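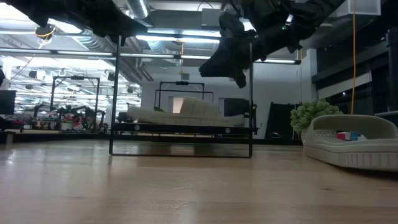
Why Does a Frame Stand Up?

2020-04-14
By the Cadley Learning Office

Search this site Enter a word Go

A frame is a shape with an open middle. The black metal frame on the wooden table has a post on each side. A thin rail at the bottom rests on the wood, and a thicker bar crosses higher up. Bars that cross between posts hold them the right distance apart.

Frames are found in many rooms. Doors and windows have them. Children may look for 5 frames at home and draw each one.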